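The new arms went in at Ovbridge in February, and by the second morning Corrado Gatti was in love. Ten years he had laid out kits for the Fidley line by hand – board, harness, board, harness – until his thumbs ached on the drive home.

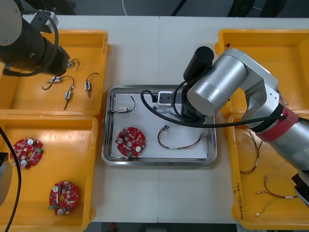
"You're the teacher now," said Mirko Sala, grinning. "Go on, teach!"

So he did! He showed it where a harness likes to be held, low down, by the sleeve, so the wires don't fight you.

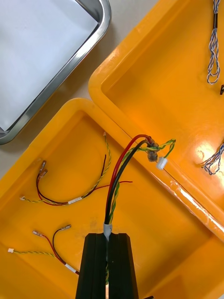 Photo: Duren Works

By four o'clock they had reached kit 337, and Corrado was shouting the numbers across the floor like a bingo caller. Mirko brought coffee. His own bench was next, and he wanted to learn everything.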